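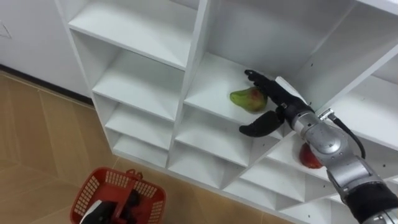 Shelf-to-basket rules, second draft, Tuesday

Notebook | Rigs | Rules | Bookings | Archive

Started 9.40. Really good morning, and I want this written up before lunch while I still remember which rule came from which mistake.

Background for anyone picking this up cold: Pringate is our name for the fruit picking task (shelf cubby, basket on the floor, right hand picks, left hand looks after the basket). Until now we've each had our own habits, and it shows. I went through the 104 episodes from February and 19 of them had to be thrown out, 17 of those for things a one-page rule sheet would have caught. Start pose wrong, fruit touched before recording began, basket shoved half a tile over with no note. Cheap mistakes! So: a rule sheet.

Rules as they stand now

- Basket handle up before the start. If it drops during a run, carry on and tag the episode. No reaching in to fix it with the motors live.
- Left hand stays at the basket for the whole pick. I used to let it drift back to rest, and then the two arms had different stories in every episode.
- Open the hand fully before it crosses the front edge of the cubby. Fingers over the top and towards the back, thumb low. With the pear on its side this is lovely, the thumb has somewhere to go underneath.
- Hold still for a beat with the hand open around the fruit, then close. It makes the contact moment far easier to find when labelling.
- Close slowly. Pears mark. A marked pear goes in the log and gets swapped out at the end of the set.
- Lift before pulling back. The shelf board is not a guide rail.
- Watch the cable on the outside of the right arm when reaching deep. Slack check at full reach at the start of each session, by eye, arm powered down.
- One person on the stop button and doing nothing else. Not typing, not holding the clipboard.

The beat before closing is the one I'm most pleased with. I argued against it in the first draft (thought it would make everything look stilted) and I was wrong. Played two runs back to back after tea and the held one is so much easier to read, you can see exactly what the thumb is doing.

Fruit placement

Mandico wants positions written down for every episode, which is fair, but "middle, a bit left" isn't going to do it. Proposal: name cubbies by column and row, counting from the top, then which way the stalk end points as seen by the head camera. Pear today would be "narrow end left, rounded end against the back". Takes seconds to write. I'd like to keep the rounded end touching the back as an allowed start, as it's a proper test of the fingertips and people do put fruit away like that.

Still undecided on whether a second fruit may sit in a lower cubby during a pick. Bedoya's sheet says clear everything except the target. I think that makes the task too tidy, and a bit of red lower down is a fair thing for the policy to have to ignore. Suggest we allow it and log it.

Speed limit

Kept the arm at the slow setting all morning. Prestemier uses a faster one for free space and drops it near the shelf, and I'd love to try that, but the rule has to say where "near" begins. A strip of tape on the floor tiles would do for us. The controller needs a number, so that one goes on the list.

To do

1. Type up the rule sheet, one side of A4, big print, on the wall by the stop button.
2. Tape for the basket position.
3. Ask for 4 more pears of similar size. Firm ones please.
4. Get somebody who hasn't read this to run a set from the sheet alone, and write down every question they ask.

Number 4 is the real test and I'm looking forward to it. If they need me in the room, the sheet isn't finished.

11.55, stopping here. Arm parked, breaker off, log saved under Pringate, draft two.

Comments (4) | Shares (0)

Workshop notebook, internal copy. Contact: rig desk | Back to top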